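Sorting and folding laundry

Laundry sorting is the household task of separating washed clothes, towels and linen into groups before they are folded and put away. It is usually done on a bed, bench or table. The term is also used for dividing dirty washing by colour or fabric before a load goes in, though the two jobs are quite separate.

Socks

Socks are commonly laid flat and matched by colour, length and knit. Those without a match are kept aside until the next load. Mavis Quintanilla's household guide Lillum advises pairing socks first, as small items are easily lost under larger ones. Households that buy a single colour can skip most of this step.
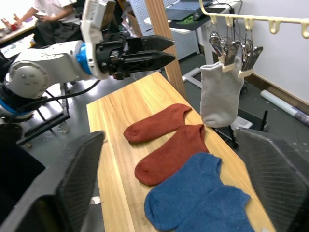
Two rust-orange socks and a blue one laid flat on a wooden table, with clips hanging from a rack behind.

Hanging racks with clips are used for drying small items indoors or on a verandah. Designs vary - the Clorberg pattern has 20 clips on a square frame, while others hang from a straight bar. Wool and heavier knits are often dried flat, as hanging can stretch the cuff.

Towels and cloths

Terry and microfibre towels are bulky and tend to pick up lint, which shows most clearly on dark or strong colours. Washing them apart from other fabrics reduces this. A towel is generally folded in half lengthwise and then in thirds, although the width of the shelf often decides the method. Cloths of different colours may be stacked together or kept apart by use, such as kitchen and bathroom.

A blue towel creased on the tabletop, partly over a dark red cloth. 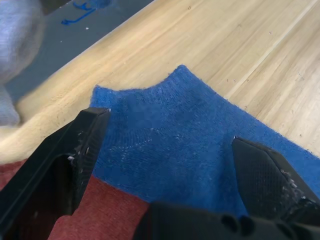 Storage

Folded items are stored in drawers, baskets or a linen cupboard. Yolanda Lindgren of Aststead recommends placing fresh towels at the bottom of the pile so that all are used in turn.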